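Intro to Networks – Handout 4: Cabling, labels, small office setups
Notes by Mabli Dafis, updated September 3, 2018

Left over from last time: subnet masks. Redo problems 3 and 5, most of you got the broadcast address wrong. Solutions go up with the next handout.

1. Cable basics

Twisted pair. Four pairs, eight wires, twisted so noise hits both wires of a pair about equally and cancels out. Different twist rate per pair – keeps the pairs from talking to each other.

Cat 5e: gigabit, 100 meters. Cat 6: gigabit at 100 meters, 10 gig over shorter runs. The 100 meters is the whole channel, patch cords included. People forget the patch cords.

T568A and T568B – swap of the orange and green pairs. Pick one, use it at both ends. We use B in lab.

2. Patching and labels

Label both ends before you plug anything in. Same text each end. Rack, unit, port. Not "Dirk's PC", Dirk moves desks.
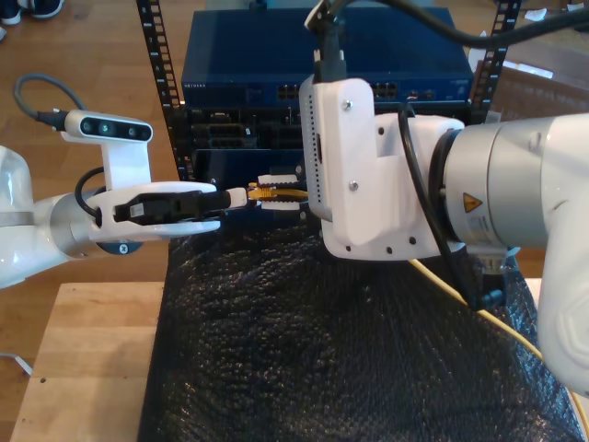
Kylie Tautahi asked whether color coding can stand in for labels if the office is small enough. Partly – color tells you what kind of link it is, not which one. Use both. And write the color key down somewhere other than your own head.

Patch panel vs. switch: panel is passive, just a place for the building cable to end. Fixed cable goes to the panel, short cords go panel to switch. You wear out a two dollar cord insted of a wall run.

3. Case: the Lulen office

Two floors, one closet. Owner wanted everything on one switch, no VLANs. Budget for cable and parts was 2670, quote from Darico came in under that but left out testing. Second quote, Bitport, testing included, 620 more. They took the second one.

Total cable pulled: 1006 meters. Longest run 84, so OK. One run failed near-end crosstalk – pairs untwisted too far at the jack. Keep it under half an inch (13 mm).

What I'd want in your write-up:
- where the closet goes and why
- longest run, with patch cords added in
- which ports are spare
- what happens when the one switch dies

4. Rack layout

Heavy stuff low. Switch near the panel so cords stay short. Leave slack for service but dont coil it in front of the vents. Power down one side, data down the other if you can. 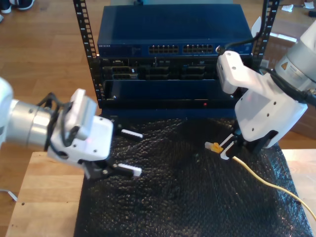
Fig. 2. Open-frame rack, switch at the top, server unit beneath it.

Rack unit = 1.75 inches. Know this one.

For next time: read the chapter on switching up to spanning tree, and bring your port map for Lulen, on paper. Groups of two, Aparecida and Martim are still looking for a third so they can be three.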